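Search this site Enter keywords Go
Print this page | E-mail to a friend

The Inheritance

When Petronella Mathebula died she left her money to a donkey sanctuary and her furniture to the four people least likely to agree about it. The solicitor at Trisdale read the list aloud twice, the second time more slowly, as though that would help.

Leonidas Pappas got the piano. Khanyisile Baloyi got the bed, which would not go through her door. Jae-hoon Seo got 12 dining chairs and lived alone. Freya Pearce got "the wooden box, and whatever is in it", and the other three looked at her with sudden affection.

"It'll be letters," said Leonidas, who had written some.

"Premium Bonds," said Khanyisile.

Freya said she would open it when she was ready. She had been ready since the funeral, but she had never before been interesting and wished to see how long it lasted.

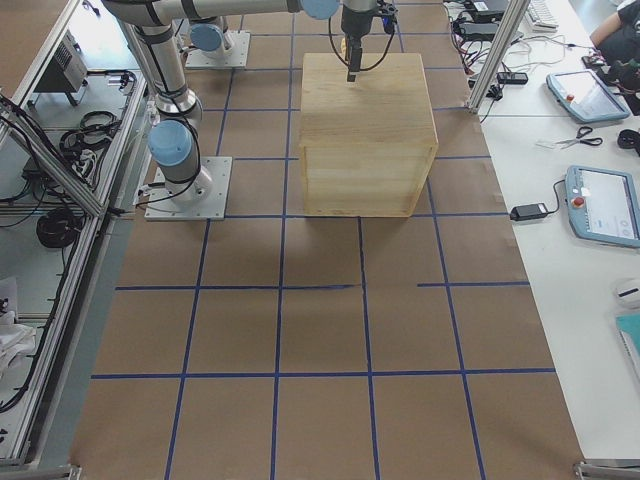

A plain wooden box, with its lid down.

It lasted until February. Leonidas telephoned every evening at 6 to ask after her health, and then after the box's. Khanyisile sent soup. Jae-hoon, a shy man, brought round two of the chairs and then a third, and sat in each of them in turn, looking at the lid.

Freya took to keeping it on the sideboard, under a lamp. She learned the grain of it the way other people learn a bus timetable. There was a tall arch to the right that she decided was a church, and some curved lines to the left that she decided were Leonidas, leaving early.

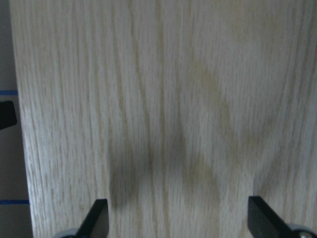

The Opening

They came at 3 in the afternoon, all of them in good coats. Leonidas had prepared some remarks. Khanyisile had brought a witness, a Mr Naidoo from her bridge club, who asked if there would be cake.

Freya lifted the lid. Inside was an envelope, and inside the envelope was a key with a brown label, and on the label, in Petronella's dreadful handwriting, it said: Cabinet. Top drawer. Not you, Leonidas.

"Who got the cabinet?" said Jae-hoon.

There was a long silence - the first they had ever managed as a group.

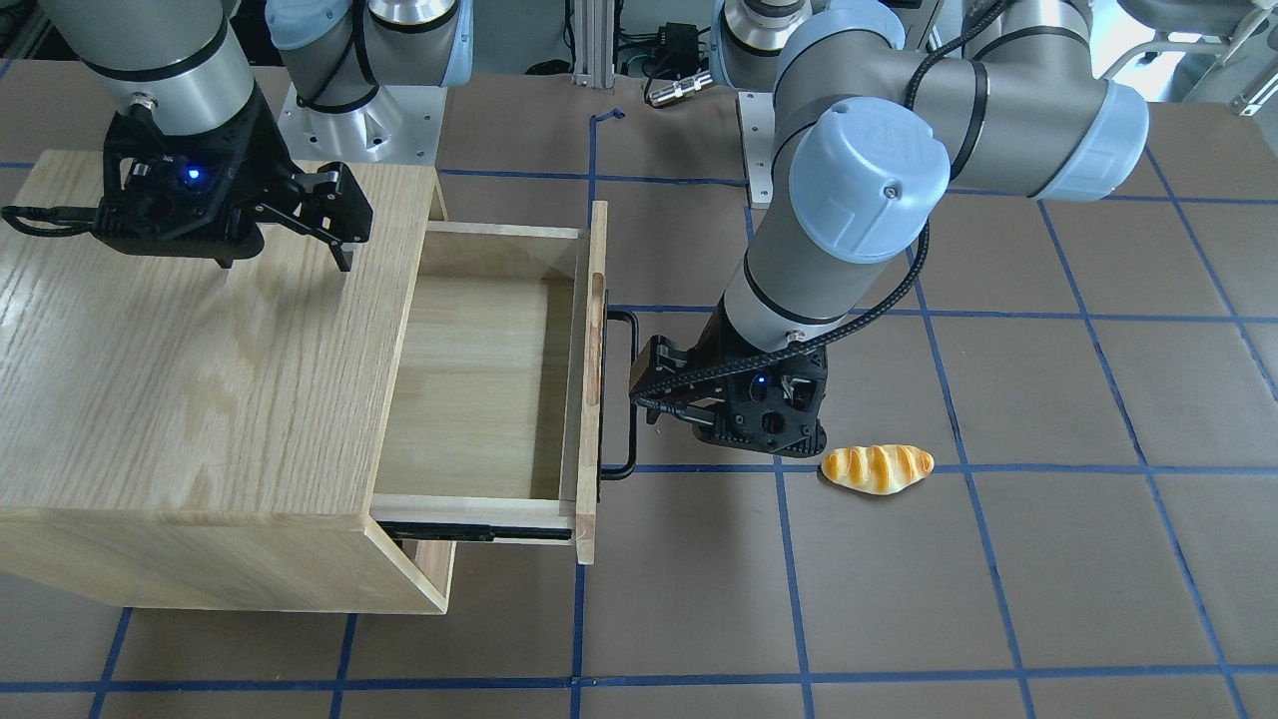

"The donkeys," said Freya at last. She had been reading the will again, on the back, where the small print was. "The donkeys got the cabinet."

Mr Naidoo said that he had a car, and that it was 24 miles to the sanctuary, and that he would want petrol money. Leonidas was already doing up his coat.

"It says not you," said Khanyisile.

"It says not me for the drawer," said Leonidas. "It says nothing about the drive."

Last updated: February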